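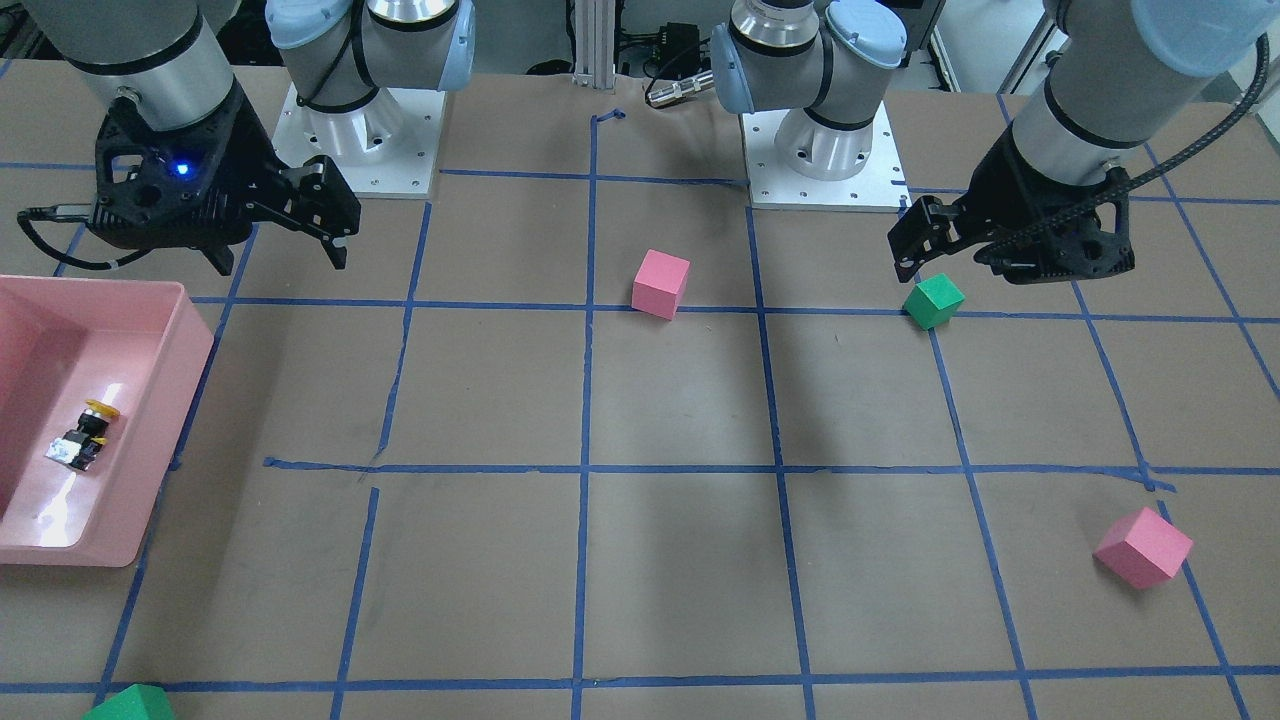
Reading time: 3 minutes

Chapter 4. Collecting Figures in a Series

A toy line is easier to collect when its scale is known. In the Garis line most figures stand in one scale, but the beasts do not follow it. 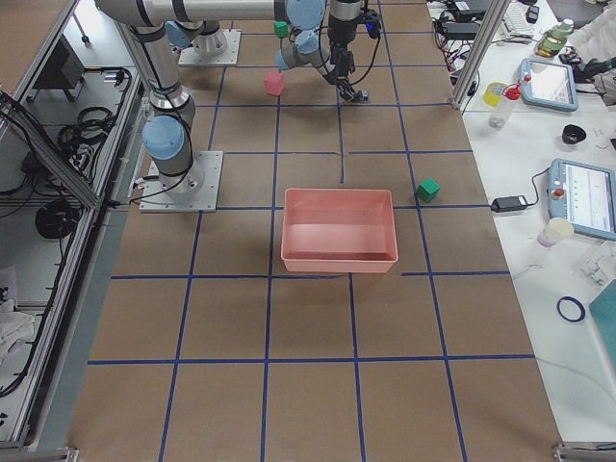 The second series, Nunholm, had 40 figures and 63 loose accessories. Many collectors keep the cards also — the back of each card lists the whole series.
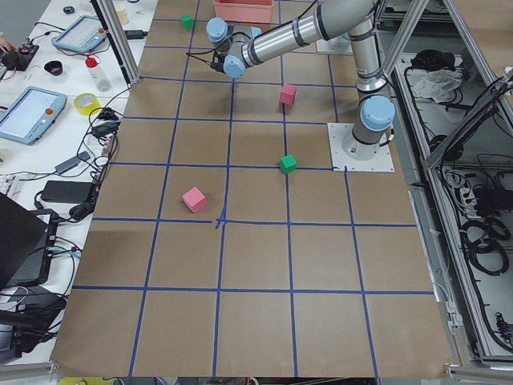 4.1 Reading a Card Back

Start with the item number. On the Nunholm cards it stands under the name of the figure.

Text by Rattana Thaweesak. © Nuchit Books. Back to top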